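### 3.2 Participants and fitting

The participants were recruited in March through the Imance clinic, where the second author, Nayeli Ccori, works as an audiologist. In total 93 adults agreed to take part. All of them had a moderate hearing loss in both ears and had worn hearing aids for at least one year. We did not include persons with strong tinnitus, as the masking noise used in the later sessions could disturb them.

Each participant was fitted with two Wirero devices, one per ear, with the same gain rule. The fitting was checked with a probe tube in the ear canal, and corrected when the measured gain was more than 6 dB away from the target. This correction was needed mostly in the high frequencies - a result which agrees with the earlier report of Belkadi and El Fassi.

### 3.3 Household sounds

Speech tests alone do not show how a hearing aid behaves at home. Many users complain that kitchen noise is too sharp, and some of them take the devices out when they cook. For this reason we added a listening task with recorded household sounds, prepared by Abdelkrim Belkadi. The set has 16 recordings, each 8 seconds long, and all were adjusted to the same average level before playback. Participants rated every sound for loudness and for annoyance on a printed scale.
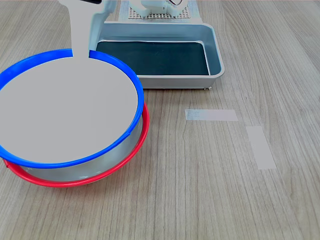
**Figure 2.** Round metal container with a blue rim and a red ring, on a wooden tabletop.

### 3.4 Procedure

The sessions took place in a quiet room of the clinic. The participant sat in front of one loudspeaker and first listened to two practice sounds, which were not scored. After this the full set was played in random order, once with the noise reduction switched on and once with it off. The participant did not know which setting was active. Between the two parts there was a pause of roughly ten minutes, and the answers were entered afterwards in the Doda database by a person who did not attend the session.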